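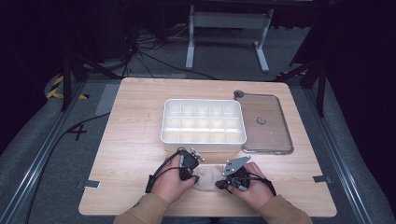 # Small Parts Storage: Sorting and Cleaning a Divided Tray

Student project report, Home and Workplace Organization
Sep 17, 2025

## 1. Purpose

The project looked at how a shallow divided tray works as storage for small household items. Our group wanted to know which items fit the compartments, how easy it is to get them out again, and how much work it takes to keep the tray clean. We chose this subject after clearing out the supply drawers in the Hurnunine study room in August. The drawers held buttons, paper clips, beads, screws, and spare keys, all mixed together.

## 2. Materials

- One white plastic tray with fifteen compartments, three rows of five
- One clear lid with a knob
- One soft beige cleaning piece
- A light wooden table
- Mixed small items from the drawers
- Dish soap and warm water
- Paper labels from the Plekel stationery shop

The compartments are separated by thin white partitions. The lid is transparent, with a gray-tinted frame.

## 3. Method

### 3.1 Emptying and wiping

Each round started with an empty tray. The lid came off and was laid flat to the right of the tray. The wiping was done in the same order each time: back row first, then the middle, then the front. We wiped the floor of each compartment and then the sides of the partitions. Corners were done last with a folded edge.

### 3.2 Sorting

We tipped the mixed items onto the table and sorted them by type. The first plan was one type per compartment. This used up the compartments too fast, so in the second plan we put types that are used together next to each other. Thumbtacks went beside paper clips, and needles beside thread.

### 3.3 Finding items

One student called out an item and another took it out of the tray. We did this first without labels and then with labels on the front row. The person taking out items had not done the sorting for that round.

## 4. Results

The second plan worked better. With the first plan, 7 types of items had no compartment and had to stay in a bag. With the second plan, 2 types were left over: the long screws, which were too long for any compartment, and the rubber bands, which sprang out when the lid was off.

The full sort covered 2834 separate items. Beads made up most of that number and would be better kept in a jar.

Labels helped less than we expected. The items could be recognized without them, and the labels started to peel after wiping. They were most useful for screws of nearly the same size.

Wiping the floors of the compartments was easy. The corners took longer, and dust from the pencil leads stayed in them after the first pass. A damp wipe followed by a dry one removed it. Going over the tray dry first only moved the dust into the next compartment.

## 5. Problems

Our notes for the first round did not say who had sorted which row, so we could not compare sorting speed. We dropped that question.

The table was bumped once during a round and beads went into the wrong row. That round was repeated from the start.

We also planned to compare the tray with a deeper box, the Soylu, but it did not arrive in time.

## 6. What we would change

Weighing the beads would save a lot of counting. We would also wash and dry the tray the evening before, and test it over several weeks of normal use in the study room. The students there put things back in a hurry, and our rounds did not show what that does to the sorting.

## 7. Current use

The tray is now set up with the second plan, without labels except on the screws. The long screws are in an envelope in the top drawer, and the rubber bands are on a hook by the door.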